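3. Materials and Layout of the Open Case

3.1 Selection of the units

The desktop computers considered in this section came from the office stock of the Tymoshchuk facility, where they had been withdrawn from use and set aside for parts recovery. The full stock held 400 units of mixed age and make. Laptops, all-in-one machines and small form factor units were excluded, as were towers whose side panel had been bent or glued. The remaining towers were sorted by the way the side panel is released and by the way the drives are held, these being the two features that most affect how long a technician needs before the first part can be lifted out.

Earlier work on office equipment has tended to treat the desktop tower as a single class. The records kept at Tymoshchuk do not support this. Two towers of similar size may differ in almost every step that matters to the person opening them: one may ask for a screwdriver at each stage, while the other can be opened and largely emptied by hand. We therefore describe the inside of the case in some detail before turning to the handling times reported in Section 4.

3.2 Terms used for parts of the case

Throughout this paper, "case" means the outer metal shell with its front cover, and "panel" means the side that is removed to reach the interior. "Cage" means the metal frame in which one or more drives are held. A "latch" is any part made to be moved by hand in order to free another part, whatever its shape. The word "tab" is kept for small latches. Where a maker's service sheet uses another name, we have followed our own usage -- a mixture of names was the most common source of error in the first round of coding, carried out in June.

Color was recorded for every part meant to be touched. Many makers mark such parts in a single color that appears nowhere else in the case, and technicians learn to look for it. In the coding sheet, a part was marked "colored" only when its color differed from that of the metal or plastic next to it. Labels and slot covers were entered in a separate column. They may share the color of a latch without being anything a technician should pull, and the sheet had to allow for this.

3.3 Position of the case during work

All towers were laid on one side with the opening upward. Work on an upright case was tried at the start of the study and given up. In the upright position a heavy part such as the power supply has to be held with one hand while it is freed with the other, and cables fall across the opening. With the case on its side, parts rest where they are until they are lifted, and screws that come loose can be picked up from inside the shell.

The bench surface also matters. A smooth top lets the case slide when a tight connector is pulled, and a soft mat catches on rubber feet. Benches with a slotted metal surface were preferred, as stops can be fixed along the slots to suit the size of the case. Stops were optional and were used at the choice of the technician. Each bench was cleared between units so that parts from different towers could not be mixed, and trays for removed parts were kept on a side shelf.

3.4 Arrangement of the interior

Figure 1 gives the general arrangement for one of the Dell towers. The motherboard takes up the middle of the case, with the processor socket near its center and the memory slots close by. The drive cage stands on the right, and the power supply runs along the bottom as the case lies. Data and power cables pass through the cage. This is the region in which most of the delays noted in Section 4 took place, and technicians were asked to free the cables there before moving any drive.

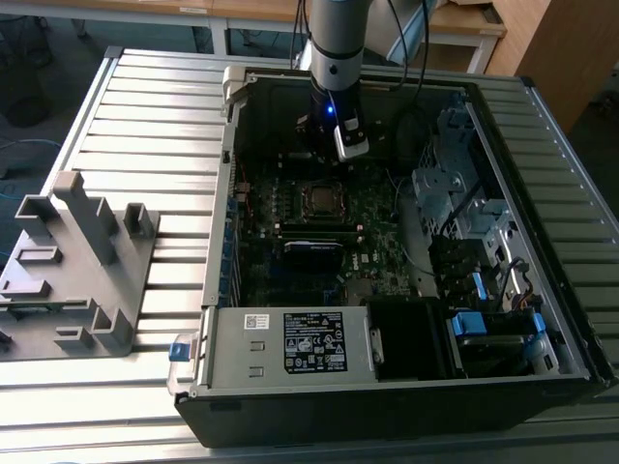 Uliana Symonenko, Joonas Aaltonen and Melaniia Koval
Drotonum Working Papers in Equipment Reuse, 15 July 2018

Figure 1. Interior of a Dell tower laid on its side, panel removed. Blue parts at the drives and at the end of the power supply are releases; the blue brackets at the expansion slots were coded separately.

The use of one color for several purposes in the same case deserves comment. In the tower in Figure 1, blue is found on the drive releases, on the power supply latch, on the expansion slot brackets and on a label strip at the heatsink. A technician who has been told only to "find the blue parts" will therefore find more than the latches. The written guide issued to technicians names each release by its place in the case and mentions color second.

3.5 Order of removal

The order of removal was fixed for all towers: cables, drives, memory, expansion cards where present, power supply, and last the motherboard with its processor. Technicians were allowed to depart from this order only when a part blocked the one before it, and each departure was written on the sheet together with the name of the blocking part. The processor was left in its socket unless the board had been marked for scrap.

Times were taken from the moment the panel was off to the moment the last listed part lay in its tray. An upper limit of 900 seconds was set for each unit. Work that reached the limit was stopped, and the unit was entered as incomplete -- its partial record was kept but was not used in the averages. Coding sheets were checked by Maksym Sirko and Vasylyna Semeniuk, working separately, and differences were settled against the photographs. The four groups formed by panel type and drive mounting are compared in the next section.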